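4. Setting up your hideout in Nindow

I've restarted this game more times than I'd like to admit, so take my order over the one in the menu. You'll want version 341 of the Mallet mod installed before you begin.

1. Load a save from after the Toltance docks mission. You need 4,000 in cash, and I always bring 600 extra for the door guard.

2. Walk up to the green safehouse marker and hold the action key until the deed screen opens.

3. Pick Finus as your rival gang. You can go with the others, but their patrols get stuck on the stairs (still not fixed as of 08/03/2023!).

4. Set guards to 4 and save in a new slot.

Caution: don't save while the wanted meter is flashing — it stays that way on every reload, and I lost a whole October playthrough to it. 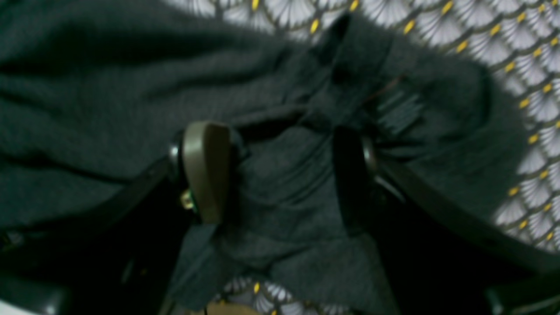
Fig. 4: Dark gray fabric, gathered between two gripper fingers

Note: if the front door won't open after step 4, leave the block, come back on foot and try again. Mine usually opens on the second try.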